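Corners, Seams and the Price of Smooth
Speaker notes, afternoon session. Slot is 30 minutes with questions.

OPENING (no slide)

Thank Paweena Chaimongkol for the invitation and for letting me be the grump on the program. Say up front that I don't sell surfaces and don't get paid by people who do.

Ask for hands: who has picked a counter, shelf or desk top from a sample chip? Then ask who was happy a year later. Wait. Let the silence do the work.

THE CLAIM

Every brochure I was sent for this talk promises a surface that "hides everyday life." Alteck says it. Lisham says it with a nicer typeface. I wanted to know what was being hidden and from whom.

Read out the Idumano line, slowly: "a calm plane for busy hands." Ask if anyone can tell me what that means. I've had the leaflet since October and I still can't.

WHAT I DID

I kept a log. 211 entries, all from homes and small workplaces where people let me write down complaints about flat things: tops, shelves, panels, boxed-in bits beside the fridge. Say clearly that this is a pile of notes and doesn't count as a study. My friends and their friends are in it. If you quote it as a survey I will deny knowing you.

Of those, 89 were about a corner, an edge or a join. Very few were about the middle of the board. The middle is what the chip shows you.

Ekkachai Thongsuk fits kitchens and read the log before I came. He thinks I'm unfair to the makers, and that most of these are fitting problems. He may be right. But the person wiping crumbs out of a gap doesn't care whose column it goes in.

SPECKLE

Go easy here, people love their speckle. The pitch is that flecks disguise dirt. Fine. I'd ask whether you want dirt disguised on a thing you put bread on. A plain top tells you when to wipe it. A flecked one leaves you running your palm over it to find out - I do this at my sister's house every visit.

Color is the other trouble. Beige on the chip is beige under the shop's lamps. At home it goes yellow on one side and greenish brown on the other, and then somebody wonders if it has stained. Take the sample home. Take it home again in the evening.

CORNERS

Leave this slide up for a bit. Don't talk over it straight away.

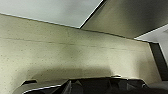

Speckled beige surface with neighboring panels, light and dark. Note the faint line across the beige.

Ask the room what they'd notice first. My own eye goes to the thin line. From a picture I can't say if it's a join or just a mark, and I'd want a fingernail on it before I paid for anything.

Then point to the dark strip on the right. Gap, recess or the side of something? I don't know. Ask the same question in your own kitchen, with a flashlight, before the fitter leaves.

Several planes, several angles. Each meeting line is a place for a cloth to skip. When Delić quoted me 286 for a sealed edge kit I laughed, then I went home and looked at my own edges and laughed less. I still didn't buy it. Someone will ask if I should have. Say I haven't decided.

IF THERE'S TIME

The "wipe clean" argument. Wipe with what? Skip this if we're past the half-way mark, it always starts a fight about vinegar.

QUESTIONS

Expect one on stone. I have no stone entries in the log, so say so and move on. Expect one from a maker. Be polite, and ask to see the corner sample. Hand the chips round at the end and get them back this time.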